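Plikora – Batow Site
Workplace checklist: automation trial, recording and handling room
Second inspection. Date of walk-through: 2024-03-13
Form version carried over from January, with the items I asked to have added.

Ratings used: OK / OK with comment / Not OK / Could not check

Section A. Paperwork before anyone picks up a tool

A1. Risk assessment on file for the hand-held grippers.
OK with comment. There is one. It was plainly copied from the one for the Kasten carts, since it still talks about wheel guards. Rewrite it for a tool that people hold in their hands.

A2. Written job description for staff moved onto recording work.
Not OK. People from packing now spend part of their shift picking things up with a gripper so that the Mastar arms can be taught to do the same. Their job sheets still say packing. If somebody strains a wrist doing this, which job were they hurt in? I asked in January and got a nod.

A3. Staff told in writing what the recordings are for.
OK with comment. A one-page notice is up by the door. It says the project will "free colleagues for more rewarding tasks" and does not name a single one of those tasks. I have no box for that on this form, so I am putting it here.

A4. Target number of recordings per shift agreed with staff.
Not OK. The target went from 30 to 200 per person per shift. The change was announced by e-mail. I found no sign that anyone tried 200 themselves before setting it.

Section B. The person holding the gripper

B1. Weight of the tool shown on the tool or its case.
Not OK. Not on either. The supplier sheet gives 600 grams, which sounds like nothing until you do the sum over a shift. Put the figure on the case.

B2. Breaks scheduled away from the tool.
OK with comment. Scheduled, yes. The screen that shows each person's running count stays on through the break, and I watched two people go back early. Turn it off.

B3. Left-handed use considered.
Could not check. No record either way.

B4. Long hair, lanyards, straps and loose cables kept clear of the gripper fingers.
Not OK. The wording in the procedure covers long hair "near powered machinery" and the team has decided a hand-held gripper is not machinery. I don't much care what they call it. Hair hangs forward when you lean in close over the work. Supply hair ties and change the wording.

B5. Second person's hands kept back while the gripper is in use.
Not OK. Helping hands come in from the side all the time, to steady an object or set it straight. Write down who may reach in and when, and have the person with the tool say "clear" first.

Section C. The room

C1. Walkways between tables open and free of cables.
OK.

C2. Daylight and overhead light good enough for close work.
OK. Large windows along one side. On bright days staff should be allowed to shut the blinds without asking whether it spoils the recordings.

C3. Tables at a workable height for standing staff.
OK with comment. Fixed height. Fine for some, too low for others. The budget found money for a new robot and none for adjustable legs.

C4. Seating available to everyone on the shift.
OK with comment. There are chairs, though the people recording seldom sit in them. See A4.

C5. Distance kept between the recording work and other people in the room.
OK with comment. Several people share this space, along with the white robot, and they do different jobs in it. Mark a zone on the floor for the gripper work. Tape will do.
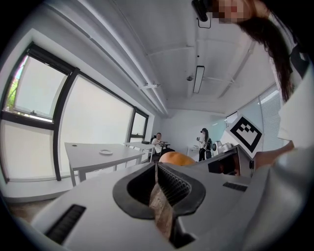
Section D. What changes when the trial ends

D1. Written plan for the staff involved.
Not OK. There is a plan for the arms, with a timeline and a cost line. For the people who taught them there is the sentence quoted in A3.

D2. Training hours set aside.
OK with comment. 200 hours for the whole site. I asked what the training was in and was told this was "being scoped" – same answer as last time.

D3. Near misses reported and read.
OK with comment. The log is empty. Either this is the safest room at Batow or people don't stop to write things down while a counter is running. I lean toward the second.

D4. Staff can decline recording work without loss of hours.
Could not check. The manager says yes. It is not in writing.

Overall result: trial may continue with conditions.
Before the next inspection: A1, A2, A4, B1, B4, B5, D1.
By the end of the trial: C3, C5, D4.

Items marked OK with comment need a reply too. Last time they were treated as passed and filed.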